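Print this thread E-mail this thread
Search posts... Go

Lemlem Tefera
23/01/2025

Right, a thread. My brother-in-law asked me over dinner when the robots are going to come and do his washing-up, because he knows I spend my days packing and sorting things for a living and he assumes I must have inside information. I gave him a long answer and he fell asleep. You lot can have it instead.

Background for new followers: I run the packing side at Trimham, which is a small parts warehouse on the edge of Bruvville. Little boxes, bigger boxes, trays, a belt, more trays. I've done it long enough that my hands know the job and my head is free to think about lunch.

So the question I care about is a bit dull. I don't need a robot that does backflips or pours a pint. I want to know if one can take a box out of a tray and put it where it needs to go, all day, without a person hovering.

That sounds like nothing, doesn't it? It's the sort of job you give the new starter on their first morning while you find them a locker key. Pick up box, turn it so the label faces up, put it down, next one please.

But think about what your hand is doing. You go in at the corner of the tray, nudge the neighbour out of the way with a knuckle, feel that one side of the box has gone a bit soft, and squeeze less. You do all that while telling someone about your dog. I had never noticed I did any of it until I tried to write it down as instructions. Two pages! For picking up a box!

Gebremedhin Tekleab (used to be on my line, now does something clever with machines and is very patient with me) says the knuckle nudge is exactly the bit he'd love to steal. He says a suction cup is brilliant if every box is smooth and new and facing the same way. Ours have been through three depots and a van with a leaky door.
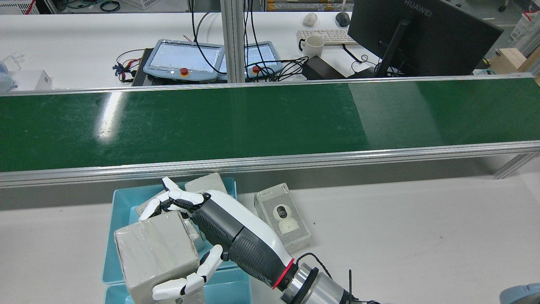
Fingers over the top, thumb at the side, and its mates still sitting in the tray. Much the same job as mine.

I find the hand more interesting than the arm, if I'm honest. Arms have been good for ages. We had a quote for one years ago that would have lifted me and my chair. The fingers are where it gets fiddly, and a slightly grubby old box with creases in it is a much fairer test than a shiny one.

And trays! People forget trays. A box on an open table is easy, you can come at it from any side you like. Put it in a tray with walls, with other boxes next to it, and suddenly there's only so much room for a thumb. I've skinned mine more than once.

Then there's the belt. Everybody imagines the belt is the hard part because it moves. I think the belt is lovely. It goes at the speed you tell it and it never changes its mind. Give me a belt over a customer returns pile any day of the week.

Somebody will ask about speed so let me get in first. My best ever shift was 1784 boxes and I was insufferable about it for a month. I don't know what a robot hand would do over the same shift and I'm not going to make a number up. What I'd ask any salesman is how many it drops, who picks those up, and what happens at four in the afternoon when the tape's run out and the boxes start arriving half open.

We did have a trial of the Wako sorter back in June. No hand on it, just a pusher that shoved parcels down the right chute. Good at shoving! It did the plain square stuff without a grumble and I was glad to hand it over. Anything squashy went sideways and sat there until one of us walked round with a broom handle. We still have the broom handle. It's got a label on it.

Home is worse, mind. At work the trays are all the same size and they come from the same place. My kitchen has a drawer that only opens if you lift it and lean. Fatby (the little floor-cleaning thing my sister gave me) still gets beaten by the fringe on the hall rug, and I've moved the rug twice for it. So I am doing chores for the chore machine.

Which is my answer for the brother-in-law, really. Shop floor, square things, same trays every day: yes, I think that's coming, bit by bit, and I'd happily give up the first two hours of my shift to it. His roasting tin with the burnt corner: he should buy some rubber gloves.

Am I worried for my job? A bit, some days. Mostly I'd like to be asked before anything gets bolted to the floor, because I can tell you which end of the line the sun comes in and which trays have the bent lip.

If anyone reading has worked next to one with proper fingers, please tell me how it gets on with boxes that have gone soft in the damp. Replies are open. Gebremedhin, I know you're reading, you can go first.

Search posts... Go
Print this thread E-mail this thread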